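Palladow 200 Folding Surface
Work surfaces / Laundry and linen / Palladow series

Overview

The Palladow 200 is a stone-patterned work surface for sorting and folding clothes, towels and small linens. It is supplied as a single top with a polished face, ready to set on an existing base or on the Nestmont frame (ordered separately). The 200 replaces the 190, which had the same footprint and a thinner edge.

Surface

The finish is Witumow Gray, a light-to-mid gray ground with a dense web of thin, darker veins and brighter white veins running across it. The pattern is not repeated at fixed intervals, so two tops placed side by side will not match at the seam. Order both from the same batch if the color needs to be close.

The polish takes fine scratches in normal use. They follow the direction in which items are pulled across the top and show most under strong side light. They do not affect folding. A scratched surface looks like this:

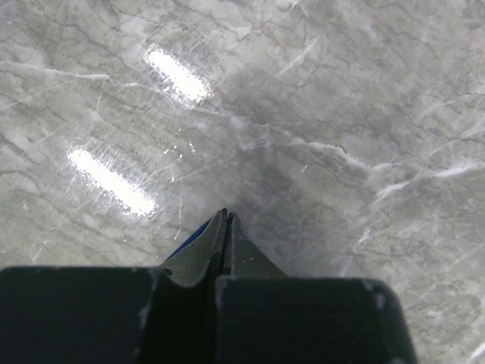

Can the scratches be polished out?
Light ones can be reduced with a soft pad and a non-abrasive stone polish, worked in one direction and wiped off before it dries. Deeper marks stay. Do not use scouring powder, steel wool or any cleaner containing bleach.

Setup

Place the top on a level base and check it at all four corners. Movement at any corner should be taken up with the felt shims in the hardware bag before the top is loaded. The bag holds 9 shims; most installations use 3 or fewer. Shims can be stacked, but not more than two deep.

Leave the rear edge tight to the wall where possible. A gap behind the top lets socks and washcloths drop through, and the Nestmont frame has no rear lip to catch them. Side walls are optional. Where they are fitted, allow enough clearance to lift a bin out without tilting it.

Layout for sorting and folding

The standard layout puts unfolded items on the left in an open bin, finished items at the back right, and keeps the middle clear for folding. Reverse it for left-handed work. Bins with rounded corners are preferred, as square corners tend to snag knits. A translucent bin makes it easier to check the load from the side.

Stack towels with the folded edge facing the person folding. Keep stacks low against the back wall -- a tall stack leans forward once the fabric relaxes.

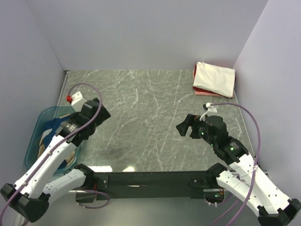
Bin at left, folded stack at back right.

Working with jersey and knits

Polished stone patterns offer little grip. Towels and woven cloth stay where they are put, but a cotton T-shirt will slide when one side is pulled. For shirts, lay a pale mat or blanket over the folding area. The nap holds the lower layer while the upper layer is brought across, and dark seams and hems are easier to line up against a light ground.

Start from the hem or a sleeve band, where the stitching gives a straight reference. Smooth deep creases outward before the first fold. Creases left under the top panel will print through the stack.

The Alexiou mat fits the Palladow 200 with a 13 mm margin on each side. It is machine washable on a cool cycle and should be dried flat. Other mats may be used if the backing is free of rubber, which can leave a gray haze on the polish.
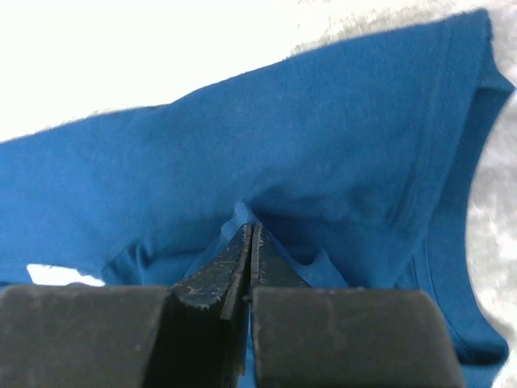 Nestmont, May

Revised notes for the 200 series. The Alexiou mat is now sold singly as well as in packs of 3. The hardware bag is unchanged. Tops ordered in Witumow Gray ship with edge guards fitted; leave the guards on until the top is in its final position, then peel from one corner at a low angle. Adhesive residue comes off with warm water and dish soap.

Replacement shims and edge guards are listed under Parts, Palladow series. Quote the batch code from the underside of the top when ordering a second surface.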